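Nendarell Container Vocabulary

What people call the things they keep other things in. Version 2.

Summary

Nendarell is a small word list about household containers, put together after an argument over whether a tub has to have a lid. The argument is still open. The list holds 68 headwords, each with the definitions people gave us and a note on which definitions annoyed other people.

Compiled by Laiba Marwat and Humaira Swati. Complaints go to Humaira, who enjoys them.

What is in it

words.csv has one row per headword.
senses.csv has one row per definition, linked back to the headword. Spelling is left as we received it, including all five spellings of "Tupperware".
disputes.txt is longer than both of the above put together and was never meant to be read from the top.

Fields in senses.csv

word: the headword, lower case
sense: the definition in the contributor's own words
lid: yes, no, or depends
kitchen: whether the person would allow it in one
source: interview, letter, or Ghumman

Ghumman is the old hardware catalog we used to fill gaps. It calls nearly everything a "vessel", so treat those rows with care.

How it was collected

We talked to 53 people between them owning far too many margarine tubs. Each was given a word and asked to define it without pointing at anything. Pointing was the main cause of rejected answers, followed by "you know, a normal one."

Interviews ran 30 minutes. The one on "canister" did not, and has its own section in disputes.txt.

Known problems

"Basin" and "bowl" overlap so badly that we gave up and cross-referenced them. "Caddy" has a golf sense that keeps sneaking back in after every cleanup. Regional words are thin, and anything from the coast is really one very talkative aunt.

The lid field should be three fields. It will be in the next version, or the one after.

Group words

Version 2 adds words for containers gathered in one place: set, cluster, nest, stack, clutter. Most people kept "nest" for things that fit inside each other and "cluster" for things merely standing close together. "Clutter" was used only of other people's containers.
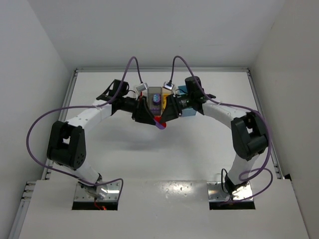

Fig. 1. "Cluster", small, on a white work surface.

Changes since version 1

Added the group words.
Removed "receptacle" as a definition of "receptacle".
Merged the Zaswood letters, which arrived in May in a shoebox. "Shoebox" has been added too.

Use

Free for any purpose, with credit. The Prastus crossword people already use it and have asked for more words ending in "et". We have bucket, basket and casket, and Laiba is not sure about casket.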